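HOME TEXTILES 1, week 6 notes
Woven checks and plain weave

Quick recap first. Plain weave = over one, under one, then swap on the next row. Strongest of the basic weaves for its weight, most crossing points. Does wrinkle tho. Twill and satin next week, don't mix them up on the quiz.

Gingham. Plain weave, dyed yarn, NOT printed. Know this. Colored and white yarns go in equal bands both ways (warp and weft). Where color crosses color you get the solid square, white on white gives the white square, color on white gives the half tone. So two yarn colors, three shades showing.

How to tell a real one from a print: turn it over. Woven check looks the same on both sides, print is paler on the back. Also pull a thread from the edge, it should change color along its lenght if it crosses nothing... no, scratch that, a warp yarn stays ONE color all the way. If it changes, it's printed.

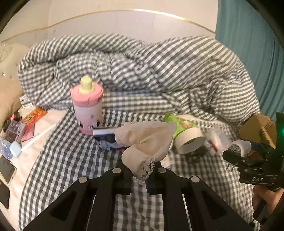

Gray-and-white gingham bedding, with a lace-trimmed cream piece.

Check size. Small checks read as a flat tone from across a room, big ones stay busy. On bedding bigger is usual. Matching at seams is where cheap sets go wrong, look at the side seam on a duvet cover before anything else.

Thread count: warp + weft in one square inch, added together. 200 is fine for a plain weave sheet. Higher numbers on the pack often count each ply of a plied yarn, so be careful comparing.

Care
- wash dark checks alone first time
- cool iron on any lace trim, from the back, cloth over it
- shrinkage mostly lengthwise, allow for it when cutting

Samples for lab: Usstead check, Mokden check, Fallora plain. Cut 4 swatches of each, label warp direction BEFORE you cut. Liyanage handout has the burn test chart, bring it.

Read ch. 4 for next time.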